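홈 학과소개 수업자료 프로젝트 보고서 게시판 자료실

2월
작성: Vasylyna Vasylenko

Lullier 연구동 공개일 방문 보고서: 양손 로봇의 탁상 물체 조작 작업

1. 방문 목적

우리 조는 지난 학기부터 '가정 환경에서 쓰는 로봇 팔의 물체 잡기'를 주제로 프로젝트를 진행하고 있다. 지금까지는 논문과 영상 자료만 보고 정리했기 때문에 로봇 손이 물체를 잡는 과정을 직접 볼 기회가 없었다. Wostine에 있는 Lullier 연구동이 2월에 공개일을 연다는 안내를 받고 신청했고, 조원 전원이 참가했다. 보고서는 내가 대표로 작성했으며, 측정 메모는 조원들의 것을 합쳤다.

방문 전에 정한 확인 사항은 다음과 같다.

- 얇거나 모양이 변하는 포장을 어떻게 잡는가
- 작은 물체와 큰 물체를 같은 손으로 처리하는가
- 사람이 조종하는 부분과 로봇이 스스로 움직이는 부분이 어디서 나뉘는가
- 실패했을 때 작업자가 무엇을 하는가

마지막 항목은 지도 선생님이 추가하라고 하신 것이다. 중간 발표 때 우리 조가 성공 사례만 모아 왔다는 지적을 받았다.

2. 일정

오전 10시에 안내 데스크에서 출입증을 받고 안전 교육을 들었다. 교육 내용은 바닥의 케이블을 밟지 말 것, 작동 중인 팔의 범위 안으로 손을 넣지 말 것, 비상 정지 버튼은 담당자만 누를 것 정도였다. 방문객은 3개 조로 나뉘었고 우리는 두 번째 조였다. 앞 조의 시연이 길어져서 복도에서 잠시 기다렸고, 그동안 Hullden이라는 작업 기록 프로그램의 설명 포스터를 읽었다.

시연 시간은 조마다 40분이었다. 앞부분은 연구원의 설명이고 나머지는 작업 관찰이었다. 방문객이 로봇을 조종해 보는 순서는 없었다. 신청서에는 체험이 있다고 적혀 있어서 그 부분은 아쉬웠다.

3. 작업장 구성

로봇은 흰색 팔 두 개를 가진 형태이고, 팔 끝에 사람 손과 비슷한 손이 달려 있다. 팔은 탁자 앞쪽에서 안쪽으로 뻗는다. 탁자 뒤에는 거실 사진을 인쇄한 큰 천이 걸려 있다. 연구원의 설명으로는 배경을 바꾸어 가며 같은 작업을 기록하면 나중에 카메라 영상을 학습에 쓸 때 특정 배경에만 맞춰지는 문제를 줄일 수 있다고 한다. 주방이나 침실을 인쇄한 천도 따로 보관하고 있다고 들었으나 우리가 있는 동안 교체하지는 않았다.

탁자 위에는 연한 파란색 테이프로 사각형 구역이 표시되어 있다. 물체를 처음 놓는 자리를 맞추는 데 쓴다고 한다. 우리 조가 학교에서 실험할 때는 자로 재서 연필로 표시했는데, 책상을 옮길 때마다 다시 그려야 했다. 테이프 방식은 바로 따라 할 수 있을 것 같아 메모해 두었다.

관찰한 작업은 파란 비닐 포장, 흰색 보조 배터리, 아주 작은 장난감 자동차를 다루는 것이었다. 재질과 크기가 서로 달라서 비교하기 좋았다. 비닐 포장은 왼손이 윗부분을 손가락으로 집는 방식으로 잡았다. 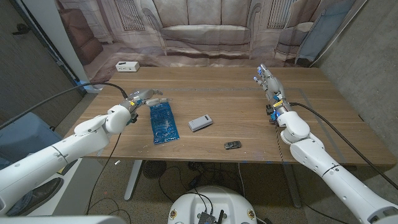

로봇 손으로 비닐 포장을 잡는 일이 단단한 상자를 잡는 일보다 어려운 까닭은 무엇인가?

비닐은 힘을 받으면 모양이 바뀌기 때문에 처음에 계산한 접촉 위치가 잡는 도중에 달라진다. 상자는 면과 모서리가 그대로 있어 손가락을 어디에 댈지 미리 정할 수 있지만, 비닐은 구겨지거나 미끄러지므로 잡으면서 위치와 힘을 계속 고쳐야 한다.

4. 포장 잡기에 대한 관찰

연구원은 포장을 잡을 때 가운데를 감싸는 방법과 가장자리를 집는 방법을 모두 시험한다고 했다. 가운데를 감싸면 안에 든 내용물에 따라 필요한 힘이 달라진다. 가장자리를 집으면 힘은 적게 들지만 손가락 끝의 위치가 조금만 어긋나도 빈손으로 닫힌다. 우리가 학교에서 쓰는 두 손가락 집게로는 가장자리 집기가 거의 되지 않았다. 집게의 접촉면이 넓고 딱딱해서 얇은 비닐을 밀어내는 일이 많았다.

손가락이 여러 개인 손은 잡는 방법을 고를 수 있다는 장점이 있다. 대신 조종하는 사람이 배워야 할 것도 많아진다. 새로 온 조종자는 처음에는 단단한 물체만 다루고, 비닐류는 연습 기록을 확인한 뒤에 맡는다고 한다. 연습 기간을 물었더니 사람마다 차이가 커서 정해 두지 않았다는 답을 들었다.

한 손이 움직이는 동안 다른 손을 어디에 두는지도 질문했다. 연구원은 쓰지 않는 손도 펴서 물체 주변에서 떨어진 곳에 두게 한다고 답했다. 팔 두 개가 같은 구역에 들어가면 충돌 방지 기능이 속도를 낮추고, 그러면 기록 시간이 길어진다. 우리 조는 팔이 하나인 장비만 써서 이 문제를 생각해 본 적이 없었다.

5. 기록 방식과 수치

작업 기록은 Hullden으로 관리한다. 작업을 시작할 때 물체 목록과 배경 종류를 선택하고, 끝나면 조종자가 성공 또는 실패를 표시한다. 실패는 다시 '미끄러짐', '위치 오차', '물체 넘어짐', '중단'으로 나눈다. 표시한 값은 다른 사람이 영상을 보고 한 번 더 확인한다.

배부 자료에는 비닐 포장 작업의 예비 기록이 실려 있었다. 전체 시도는 122회이고 그중 실패가 32회였다. 우리 조가 계산한 성공은 90회, 성공률은 73.8퍼센트이다. 실패 종류별 숫자는 자료에 없었다. 질문했더니 분류 기준을 중간에 한 번 바꾸어서 앞뒤를 합치기 어렵다고 했다.

성공의 기준도 확인했다. 물체가 탁자에서 떨어진 뒤 정해진 위치에 내려놓을 때까지 놓치지 않으면 성공이다. 우리 조는 물체를 들어 올리기만 하면 성공으로 세었으므로 두 결과를 나란히 놓고 비교할 수 없다. 최종 보고서에서는 우리 쪽 기준을 바꾸고 실험을 다시 하기로 했다.

실패했을 때의 절차는 생각보다 단순했다. 조종자는 손을 펴고 팔을 뒤로 뺀 다음 기록을 닫는다. 물체를 원래 자리로 옮기는 일은 옆에 있는 보조 인원이 한다. 한 번의 기록 안에서 여러 번 다시 시도하는 것은 허용하는 작업과 허용하지 않는 작업이 따로 있다. 실패한 기록도 지우지 않고 보관한다.

6. 손의 구조

설명이 끝난 뒤 손의 움직임만 따로 보는 시간이 있었다. 손은 흰색과 밝은 회색의 매끈한 외피로 되어 있고, 마디마다 이음매가 있다. 엄지는 다른 손가락보다 훨씬 굵다. 나머지 손가락은 가늘고 여러 마디로 나뉘어 있어 조금씩 다른 높이로 굽힐 수 있다. 손가락 끝 일부에 파란빛이 켜져 있는 것도 보였는데, 무엇을 뜻하는지는 시간이 부족해서 묻지 못했다. 조원 중 한 명은 접촉 상태 표시라고 생각했고 나는 전원 표시라고 생각했다. 확인하지 못했으므로 보고서에는 결론을 쓰지 않는다.
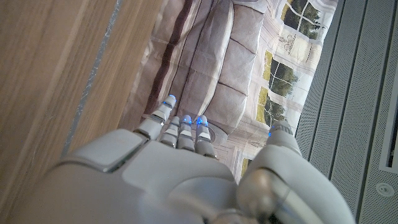

프로젝트 보고서 > 현장 방문 > 로봇 손과 제어

7. 손목 쪽 시점에 대한 설명

연구원은 머리 쪽 시점과 손목 쪽 시점을 함께 기록하는 이유도 설명했다. 머리 쪽에서는 탁자 전체와 두 팔의 관계를 알 수 있으나, 손이 물체를 덮으면 손가락과 물체 사이가 가려진다. 손목 쪽에서는 손가락 주변을 가깝게 볼 수 있지만 손이 기울면 화면도 같이 기운다. 벽이나 천장이 크게 들어오고 탁자는 일부만 나오는 순간도 있다. 그래서 두 영상을 같은 시각에 맞추어 저장하는 것이 중요하다고 했다.

우리 조의 장비에는 고정 카메라 하나만 있다. 지난 실험에서 집게가 물체에 닿은 시점을 영상으로 찾으려다가 집게가 앞을 가려 포기한 기록이 여러 건 있다. 손목 쪽에 작은 카메라를 추가하는 방법을 다음 회의에서 의논할 예정이다. 무게가 늘어나면 우리 팔의 허용 하중을 넘을 수 있어 먼저 계산이 필요하다.

8. 조종과 자동 동작의 구분

방문 전에 가장 궁금했던 항목이다. 현재 기록하는 작업은 대부분 사람이 조종한다. 조종자의 손 움직임을 로봇 손의 관절 각도로 바꾸어 보내며, 사람 손과 로봇 손의 크기가 다르기 때문에 변환값을 조종자마다 맞춘다. 로봇이 스스로 하는 부분은 충돌 방지, 관절 한계 제한, 손의 최대 힘 제한이다. 모아 둔 기록으로 자동 동작을 학습시키는 실험은 Kostiuk이라는 다른 팀이 맡고 있다. Kostiuk 팀의 작업실은 공개 대상이 아니어서 보지 못했다.

학습에 쓰는 기록은 움직임이 빠르다고 좋은 것이 아니라고 한다. 조종자가 중간에 망설이거나 손을 여러 번 고쳐 잡으면 그 움직임도 그대로 남는다. 반대로 너무 서두르면 물체가 밀린다. 보조 배터리처럼 납작한 물체는 잡기 전에 손가락을 어느 방향에서 넣을지 먼저 정하고 움직이는 편이 기록의 질이 고르다고 했다. 장난감 자동차는 바퀴 때문에 밀릴 수 있어서 위에서 집는 방법을 주로 가르친다고 한다.

9. 질의응답 중 기록할 내용

손의 외피가 긁히거나 더러워지면 접촉할 때의 마찰이 달라지므로 작업 전에 닦는다. 손가락 관절 하나가 고장 나면 손 전체를 분리해 점검하며, 그동안은 예비 손을 단다. 케이블은 손목에서 꺾이지 않도록 여유를 두고 고정한다. 우리 조의 장비가 자꾸 멈춘 원인도 손목 케이블이었는데, 여유를 거의 두지 않고 묶었던 것이 잘못이었다.

방문객 한 명이 실제 가정에서 쓸 수 있는 시기를 물었다. 연구원은 날짜로 답하지 않고, 처음 보는 물체가 섞여 있을 때의 실패가 아직 많다고만 했다.

10. 우리 프로젝트에 반영할 사항

- 성공 기준을 '들어 올림'에서 '옮긴 뒤 내려놓음'으로 변경
- 물체의 시작 위치를 테이프로 표시
- 실패 기록 보관 및 실패 종류 입력란 추가
- 비닐 포장류를 실험 물체에 포함
- 손목 케이블 고정 방법 수정
- 손목 카메라 무게 계산 후 설치 여부 결정

실험 물체는 방문 때 본 것과 비슷한 종류로 준비한다. 비닐 포장은 내용물이 있는 것과 적은 것을 나누어 시험한다. 배경 천은 비용 때문에 이번 학기에는 만들지 않고, 색이 다른 종이를 세우는 방법으로 대신한다.

11. 부족한 점

관찰한 시간이 짧아서 우리 메모로는 성공률을 구할 수 없다. 본문의 수치는 모두 배부 자료에서 옮긴 것이다. 자료에 배경 종류별 결과가 없으므로 배경이 조종에 영향을 주는지도 판단할 수 없다. 손가락 끝의 파란빛과 예비 손의 교체 시간은 전자우편으로 문의했고 답을 받으면 부록에 추가한다.

관련 글
- 두 손가락 집게의 접촉면 재료 비교
- 중간 발표 지적 사항 정리
- Hullden 포스터 내용 요약
- 로봇 팔 케이블 점검표
- Wostine 현장 방문 신청 안내

이전 글 | 목록 | 다음 글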